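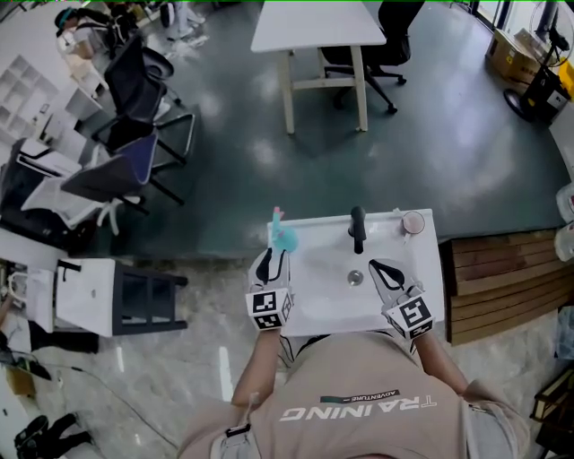 Fig. 1. Hand-held grippers with marker cubes, washbasin task.

Unit 6. A turned cube: the Cadlow fault

Read before the practical. Bring your own copy of the Falitham check sheet.

6.1 What happened
In July the arm at Cadlow replayed a washbasin demonstration and drove its fingers into the tap. The emergency stop was pressed, and the arm stood still with one finger bent. No person was hurt. The operator was outside the marked area, as the rule demands.

The first report said "software error". This was too quick. The software had done what the recorded data told it to do. One marker cube had been taken off for cleaning and put back a quarter turn wrong. For the tracking system the gripper was then pointing to a place where it was not, and the difference at the finger tips was 40 mm.

6.2 Why the fault was not found earlier
The cube looks almost the same from every side when you are in a hurry. The pattern is different on each face, but our eyes do not read it. The session had 261 recordings, and only the first 20 were checked by a person. The cube was cleaned after that. 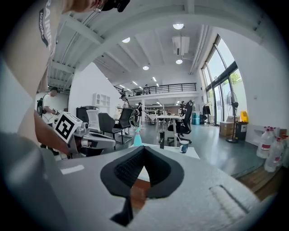
A student in the last course objected that the arm should have refused the movement by itself, whatever the cube was saying, and that a force limit would have saved the finger. I agree in part. A force limit was set, but too high for a slow contact – see the Wyss settings in the appendix. It would have made the damage smaller. It would not have repaired the data.

6.3 Finding a turned cube 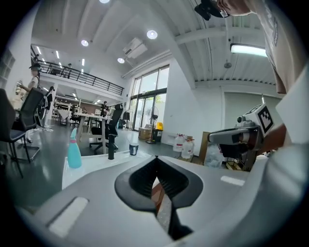
A turned cube gives a constant error, and a constant error is easy to miss in a smooth curve. Compare the tracked position with something that does not move. The camera on the gripper helps you here: in Fig. 3 the other gripper is in view with its cube on top, and the spray bottle stands on the table beyond the housing. If the bottle is left in place, its position must come out equal in all recordings. In the Trulham repeat test, 13 recordings failed this check.

6.4 For the practical
Mark the cube and its holder with one common line of paint.
After each cleaning, make a test recording and look at it before you continue.
Write the time of the cleaning in the log – also when you are sure that nothing has changed.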